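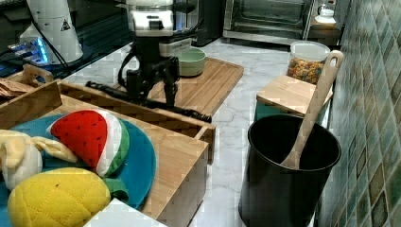
A Worktop That Stays Usable: Layout of a Small Kitchen Counter
Home and Design Module, Branamstead
2020-10-10

Introduction

The aim of this project was to find a layout for one kitchen worktop so that a person can prepare a simple meal without having to clear a space first. The kitchen is in the Jindport building and is used by several groups in the week. Before the project, things were put down wherever there was room, and the cutting board was often used as a shelf.

We were given a budget of zero, so everything had to be done with what was already in the kitchen. We also could not move the sockets, which limited where the appliances could go.

Method

We first asked people who use the kitchen to fill in a short form. We got 53 replies. The most common complaint was having nowhere to put a chopping board down, followed by not being able to find a spatula when something was already cooking.

We then tried 4 layouts over 6 weeks, starting in March. In each one we laid out a plate, fetched a spatula and carried play food from a tray or platter to the board. We used play food so that the same items could be used every time and nothing was wasted. For each layout we wrote down what got in the way.

The layout we kept has the cutting board in the middle of the counter, with the small items in a row along the tiles at the back. The utensil crock stands towards the right end of that row, and the round teal-blue plate has its own place on the right, below the cereal box.

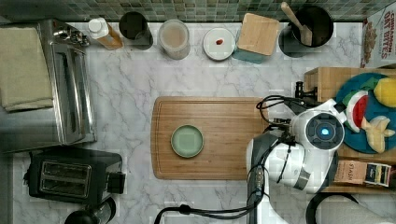
Results

The row at the back worked better than the groups we tried before it. Putting the jar, the canister and the crock in one line meant that people could see where a thing should go back to. The drawback is that bottles get knocked over when someone reaches behind them - this happened in every layout and we did not solve it.

Leaving the small green plate on the left half of the board was a compromise. It takes up cutting space, but people told us they liked having a plate close to where they cut.

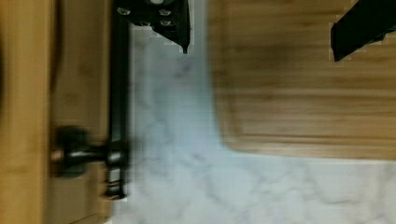
Cleaning took longer than we had planned for. Most of the time went on lifting things at the back and wiping behind them. The other slow part was the join between the board and the worktop, where crumbs collect. The board has rounded corners, so a cloth goes round them easily, but the white marble with its faint grey veining makes small crumbs hard to spot. In the end we lifted the board every time and wiped under it.

Appliances

The toaster oven stayed at the left end of the back row because of the socket. We looked at the Głowacki and Primham shelf units as a way to raise it, but neither would fit under the wall cupboard.

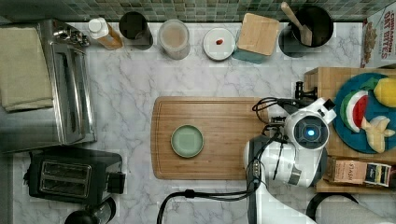
The final layout from above, with the toaster oven on the left and the play food on its platter on the right.

Limits and further work

We only tested with one person at the counter. With two people the crock is probably on the wrong side for whoever stands on the left. A second crock would be worth trying. Tea boxes and packets also need a proper place, as they still end up at the right-hand edge.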